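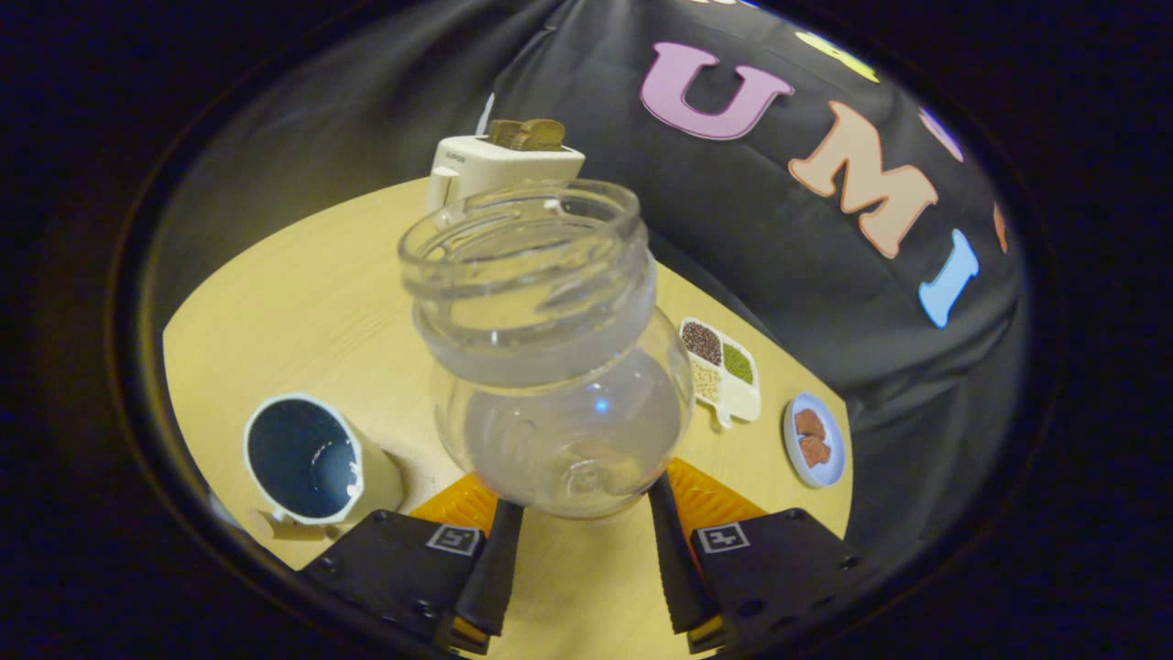

*Item 9: wide-mouth glass jar, clear, threaded neck.*

# Pantry and Dry Storage Walkthrough, Hullach Street Shared Kitchen

Date of walkthrough: April 30, 2026
Permit no.: 3827
Areas: pantry, dry storage, back hall shelving
Marks: OK / FIX / REDO (REDO means it was marked FIX last time and here we are again)

Last quarter's sheet is stapled behind this one. Please read it before arguing with this one.

## Shelving

- [x] **1. Shelves anchored to wall.** OK. Both long units are solid. The short one by the door has a new bracket, installed upside down, and it holds anyway. I have decided to live with it.
- [ ] **2. Bottom shelf at least 6 inches off the floor.** FIX. The shelf is fine. The sack of rice under the shelf is on the floor, where the shelf can't help it.
- [ ] **3. Heavy items below shoulder height.** REDO. The stand mixer is still on top of the Esetti rack. Whoever put it up there is taller and braver than the rest of us and should come back and get it down.
- [x] **4. Shelf liners clean.** OK, with one sticky patch behind the vinegar. Smelled like molasses. I didn't investigate further.

## Labels and dates

- [ ] **5. Every container labeled with contents.** FIX. "Powder" is not contents. Neither is "the good one."
- [ ] **6. Date opened written on container.** FIX. 12 containers had no date. One said "Tuesday."
- [x] **7. Allergens stored separately and marked.** OK. Nuts and sesame are in the lidded bins on the left, tape is bright, nobody had moved anything. Best section of the room, and I want that on record.
- [ ] **8. Nothing past its date.** FIX. Four items pulled: two baking powders, a bag of pine nuts, and a can of coconut milk with a bulge in it. The can went straight out to the dumpster. If you see a bulging can, don't shake it, don't open it, don't put it back facing the wall.

## Glass and containers

- [x] **9. Glass jars checked at the rim and thread.** OK for the jars on the rack. Run a fingertip around the outside of the neck, never the inside of the rim, and hold the jar up to a light to look for cracks in the base. Chips hide in the threads, and a chipped thread usually gets blamed on the lid. Any jar with a chip goes in the hard-sided glass bin. It doesn't become a pen holder.
- [ ] **10. Lids match jars.** REDO. We own 18 lids that fit nothing in the building. I tried. They've been in that drawer for longer than I've been doing this walkthrough, and they will outlast me unless somebody takes them to recycling.
- [x] **11. No glass above food prep.** OK.
- [ ] **12. Dry goods in sealed containers.** FIX. A clothespin is not a seal. Two clothespins are also not a seal. Flour, oats and cornmeal need to be moved by the next walkthrough.

## Pests and moisture

- [x] **13. Traps present and dated.** OK. Serkora came in April and left the service slip on the clipboard, where it belongs. Nothing in the traps except dust.
- [ ] **14. No gaps around pipes.** FIX. There's a gap behind the back hall sink wide enough for my thumb. Steel wool is in there now. Needs proper sealant.
- [x] **15. No damp spots or staining.** OK. Ceiling stain is the old one, same size, pencil line still around it.

## Exits and lighting

- [ ] **16. Back hall clear to full width.** REDO. Folding chairs. See last quarter, and the quarter before.
- [x] **17. Lights working, covers on.** OK. The Dhillon fixture over the door buzzes but stays lit.
- [x] **18. Extinguisher charged, tag current.** OK. Needle in the green. It is also holding the door open, so please buy a doorstop and hang the extinguisher back on its hook.

## To be done before the next sheet

- Items 3, 10 and 16 first. They're the repeats.
- Sealant for 14. The half tube in the supply closet has gone hard.
- Label tape and two working markers, kept in the pantry and tied to something.

Pantry stays open in the meantime. Rice off the floor today, please.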